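Jorneck Releases Besthorpe 3 Display Calibration Software for Photo Retouching Workstations

Update adds scheduled profiling, multi-display matching and a revised measurement engine

TOMOANA, May. Jorneck today announced the general availability of Besthorpe 3, a major update to its display calibration and profiling software for photographers, retouchers and prepress operators. The release replaces the measurement engine used in earlier versions, adds unattended recalibration, and introduces a matching mode for workstations that drive more than one display.

Besthorpe 3 measures a display with a supported colorimeter or spectrophotometer and writes an ICC profile for use by color-managed applications. The new engine reads up to 2,832 patches per profile. Patch placement is adaptive: after an initial pass, the software concentrates further readings in tonal regions where the display departs most from its expected response. Users who need a shorter session can select a reduced set of 400 patches, which remains the default for routine recalibration.

Multi-display matching sets a common white point and luminance across all connected screens before profiling begins. The target is limited by the display with the smallest usable range, and the software reports that limit before any change is made. Where a monitor supports hardware calibration over USB, corrections are stored in the monitor's own lookup table. On other monitors they are loaded into the graphics card at login.

Scheduled profiling checks the age of each profile at startup and prompts the user when the chosen interval has passed. Monitors with a built-in sensor can be recalibrated outside working hours with no user present. Results are logged locally in plain text, and administrators can collect the logs from a shared folder.

"Retouchers told us that two screens on the same desk rarely agreed, and that correcting them by eye cost time on every job," said Ebony Pearce, product manager for Besthorpe at Jorneck. "Version 3 measures both displays against one target and records the remaining difference, so the operator knows what to expect in a skin tone or a neutral background."

Besthorpe 3 also adds a soft-proofing check. The user loads a printer profile, and the software lists the portions of its gamut that the display cannot reproduce. The check can be saved as a PDF report for delivery with a job.

Profiles created in earlier versions can be imported but are not converted. Jorneck recommends building new profiles after installation to take advantage of the revised engine. Custom targets, including white point, gamma and luminance settings, carry over without change.

Availability and Licensing
Besthorpe 3 is available now as a download from Jorneck and through authorized resellers. A single license covers one workstation and all displays attached to it. Studio licenses cover 25 workstations and include the log collection tool. Owners of the previous version may upgrade at a reduced price. A trial version with all measurement functions enabled is available on request.

About Jorneck
Jorneck develops color measurement and display management software for photography, publishing and print production. The company is based in Tomoana.

Media Contact
Ebony Pearce, Jorneck Press Office
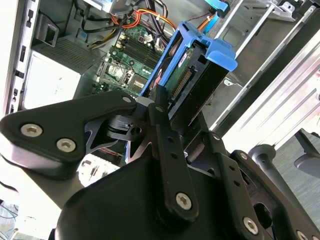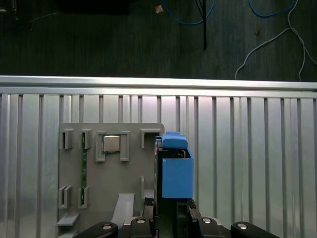

Top: gripper at an open computer tower. Bottom: gray fixture board on a corrugated aluminum panel.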